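Bralholm Community Boards > Giving and Charity > Sponsor a room at Dola House?

marrowfat_jo
Morning all. Letter came round with the church newsletter about Dola House, the place by the hospital where parents can stay while their kid is on the ward. They're asking people to sponsor a room for a year. 600 a room, or you can split it with others. Has anyone here done it? I'd like to but I'm wary, got stung by a "sponsor a bench" thing once and never saw a bench.

tilly_b
Yes we did, two years running. Four of us from work split it. You get a card with the room number and a letter at Christmas. No complaints.

Oldgreywether
Depends what you mean by sponsor. Read the small print, it goes in the general pot. Your 600 doesn't pay for "your" room, it pays for whatever needs paying. Boiler mostly I expect.

tilly_b
well yes but the boiler heats the rooms??

Oldgreywether
Fine, then say so in the letter. I give to them anyway. Just don't like being sold a door plaque.

marrowfat_jo
That's sort of my worry too. Is there anywhere they show what's been spent? Couldn't find it on the site, just the donate button about nine times.
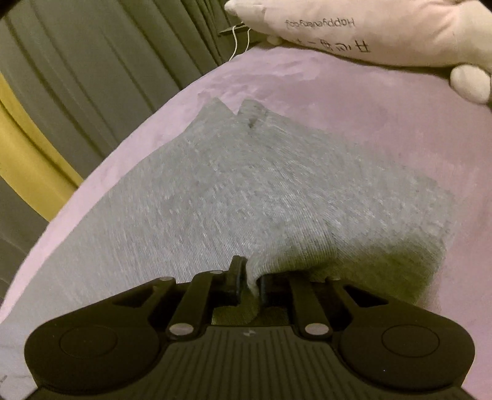

Dola House Family Rooms Team
Hi all, Liudmyla Nechyporuk here from the rooms team, someone sent me the link. Quick answers as I'm between shifts. Accounts are on the site but buried, under About then Papers, I've asked for it to be moved. Last year room sponsorship brought in 2967. Oldgreywether is right, it goes into the one fund for the family rooms. It does not go to the office or to fundraising. Happy to be shouted at about the wording of the letter, I didn't write it but I did sign it off.

marrowfat_jo
Oh thats brilliant, thank you for coming on. Found the papers page now. Took a while!

kestrel79
We stayed there in March with our youngest. Can't say enough. Eleven nights. I could be on the ward in five minutes, even at 3am, and there was always bread and milk in. Would have been sleeping in the car otherwise — the hotel by the ring road wanted silly money. Whatever pot it goes in I don't care.

Oldgreywether
Hope the little one is doing all right kestrel.

kestrel79
Much better ta. Back at school and being a pain

Pam at Solanki
We do a collection for them in the shop, tin on the counter by the till. 623 so far this year. Mostly coppers and the odd fiver. If anyone wants to drop off unopened toiletries we'll take those too, Liudmyla picks up on a Tuesday.

dunnock
Not being funny but why is a charity paying for this in the first place. Should be the hospital's job. Every time we fill the gap they get to leave the gap there.

tilly_b
Don't disagree but the parents need a bed tonight, not after the next election

dunnock
Never said don't give. Said ask the question as well. I've written to the hospital twice, had one reply, it was a leaflet.

Oldgreywether
Write again. I'll put my name on it.

marrowfat_jo
Liudmyla can you do it monthly? Six hundred in one go is a bit much for me and I've only got one definite yes at choir so far. 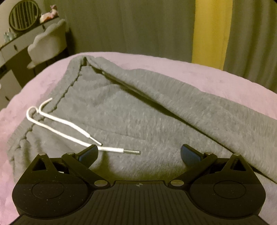
Grey knit on a pink bed cover

Liudmyla Nechyporuk
Yes monthly is fine, any amount, you don't have to make up a whole room. There's a form or ring the desk before 4 and ask for rooms. Please don't do it through Bostano if you can help it, they take a cut. Bank transfer is best.

kestrel79
Didn't know that about Bostano, I've been using them. Will swap over.

dunnock
They all take a cut. Least it's written on the page if you scroll far enough.

marrowfat_jo
Right, form's done, tenner a month to start and I'll bring it up again at choir. Pam I've got a bag of shampoos, are you open over lunch?

Pam at Solanki
Open all day, just knock if the blind's down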